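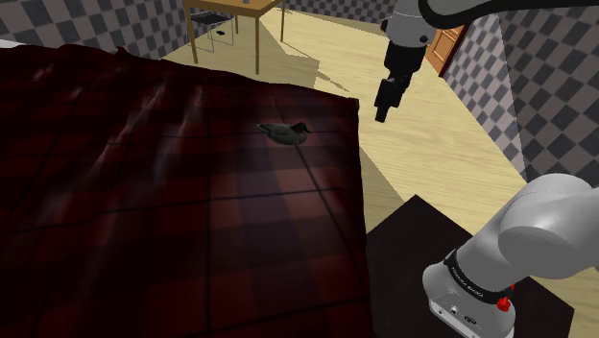
Duck figurine on a plaid blanket

Speaker notes: Internship Credit in the School of Communication
Presenter: Mireille Gautier, Office of Experiential Learning
With remarks by Pin-yu Chiang, Faculty Internship Coordinator

Opening

Good afternoon, and welcome to Fuchs Hall. Thank the department chairs and academic advisors for attending. Mention that printed copies of the revised learning agreement are at the back of the room.

State the purpose of the session: to explain how internship credit will be awarded to communication majors beginning in the spring term, and what advisors are asked to do before registration opens. Questions about paid placements will be taken at the end.

Background

Until now, each major has kept its own internship form and its own deadline. Students in journalism filed with the department office. Students in public relations filed with their advisor, and students in media production filed with the studio manager. A student who changed majors during the year could be asked to complete the same paperwork twice.

Last year the School received 300 internship requests. Of these, 40 were returned to the student for missing signatures, and 13 could not be approved before the add deadline. Pause here. Several advisors in the room worked on those cases, and their comments shaped the new process.

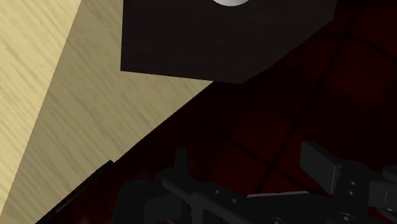

Hukdale, October 2025

The revised process

There will be one form and one deadline for all majors. The form will be filed through Wevix, the School's placement system. Advisors already have access under their regular login.

The student completes the first section, which covers the host organization, the supervisor's contact information and the expected schedule. The supervisor then receives a link and confirms the duties. The advisor reviews the learning goals last. An incomplete section cannot be submitted, so the advisor will no longer see a form without a supervisor's confirmation.

Internships will carry two credits. A student may repeat the course once with a different host. Requests for an exception go to the faculty coordinator in writing.

Hand over to Pin-yu Chiang.

Learning goals (Chiang)

Explain that goals should name work the student will produce. "Gain experience in media" will be sent back. "Draft and edit press releases for the spring season" is acceptable. Read the sample from the Patier placement in full and allow time for the group to mark it up.

Note that the final paper remains in place. It is graded by the faculty coordinator, and the supervisor's evaluation is considered along with it.

Closing items (Gautier)

Students with an internship already in progress stay under the old form and should not file again.

Advisors who would like a classroom visit may sign the sheet by the door. Invite questions.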